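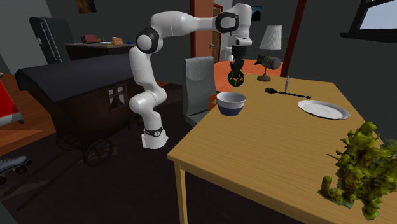

Notebook, obituary index, Wotmont room
January 2019

Back on the Fedoruk clippings after the break. Box 6 is open on the long shelf and the folders are in the order I found them, so please leave them that way until I have written the folder list. The order looks like nothing at first, but I think it follows the years the family kept the funeral home, and I don't want to lose that.

Picked up where Maximiliano stopped in November. His last sheet ends in the middle of the letter H. I typed two more folders and checked one of his against the paper copies. His names are good. Dates need another pass, see below.

Dates

The main trouble is still the date of death against the date of the notice. A lot of the older notices say "died Tuesday" or "passed away last evening" and nothing more, and the person who cut out the clipping trimmed off the top of the page. Where the clipping has a date penciled on it, we have been putting that in the death date column. That's wrong about as often as it's right. The pencil date is the date of the paper in most of the ones I could check against the film, and the day of the burial in a few.

From now on:
Pencil date goes in the new column, "date on clipping."
Death date stays blank unless the notice gives it or we can work it out from the film.
If worked out, put W after it.

I went back and moved the pencil dates for folder 20. The others still have to be done. Maya says she can move them all at once in the table and then clear the death column by hand where the notice has nothing. Fine with me, but save a copy first.

Married names

Decided with Maya to give every woman a line under each surname we have for her, with the full entry only under the name in the headline. The short line points to the full one. We had been doing it both ways. People who write to us mostly have the maiden name, or only know her as somebody's grandmother, and the old way they found nothing.

"Mrs. George Fedoruk" type headings: look for her own first name in the body of the notice. If it isn't there, look at the husband's notice and at the survivors list for her parents. If it still isn't there, enter her as Mrs. with his name in brackets. Don't guess from the census. I did that once last year and had the first wife.

Survivors

Still typing survivors in full as printed, including the towns. It is slow. Max asked again if we can leave out the grandchildren when only a number is given. Yes, put the number and move on. But keep the towns, even the ones that are only a siding now. Two of the letters answered before the holidays were answered from the towns alone.

"Preceded in death by" goes in its own column. I found several rows where those names got mixed in with the living, including a baby brother who would have been listed as surviving at the age of ninety-something. Fixed the ones I saw. Run a check on the word "preceded" and read what comes up.

Riritz

The Riritz library sent their card file on loan, church notices mostly, with some overlap with ours. The cards are typed and clean. Spelling differs a good deal. Their cards have the parish spelling and the newspaper has whatever the caller gave over the phone. I am keeping both, newspaper first, parish second, with the source letter after each. No correcting. If a stone in the cemetery gives a third spelling, that can go in the notes.

Started matching cards to clippings and got as far as the end of B. There are cards with no clipping at all, some of them for children, who often had no notice in the paper. Those get a full row with "card only" in the source column. I would like those done before anything else, given that the card may be the only place the name is written down.

Reading software

Tried Dradent again on the scans. Settings this time: gray, high contrast off, single column. Better than the last try. It reads the printed columns well when the clipping lies flat and poorly anywhere near a fold or old tape. It reads "nee" as "see" nearly every time. It also splits a notice in two when there is a cross or a little ornament between paragraphs.

Gave it folder 21, which is the worst one, newsprint gone brown and a lot of glue. Not usable. I'll type that folder by hand. For the cleaner folders it saves time as long as somebody reads every line against the scan afterward. I tried skimming and let through a wrong year, which I only caught by the age at death coming out negative.

Row count at close is 830. That is full entries, not the pointing lines.

Tape

Old tape on the clippings in the back half of the box is letting go by itself and leaving a yellow stain. Don't pull the pieces that are still holding. Scan as is, then slip the clipping in a sleeve with the tape and all. Sleeves are getting low and I put them on the order list. If they don't come in time, fold a sheet of the plain paper around each one.

A letter

Family of a man who died at the county farm wrote asking for his notice. Found it, four lines. No survivors listed, no service. They already knew about as much as it says. I copied it and also sent the line from the burial register, which has the plot. Told them the plot number follows the old map, and that the markers in that section were wood and most are gone. Copy of my answer is in the letters folder.

This comes up often enough that we should have the old cemetery map scanned and ready to send. Maya thinks the township has a better copy than ours. She will ask.

To do

Move pencil dates, all folders before 20 (Maya)
"Preceded" check (me)
Riritz cards, C onward, card-only rows first (me, Max when he's in)
Type folder 21
Ask township about the map
Decide what to do with the funeral cards that have no year. I have put them in the envelope at the back of the box. Some have a printer's name and that might date them within a few years.
The long notice for the elder Fedoruk has a second half that jumps to another page. We only have the first half. Look on the film.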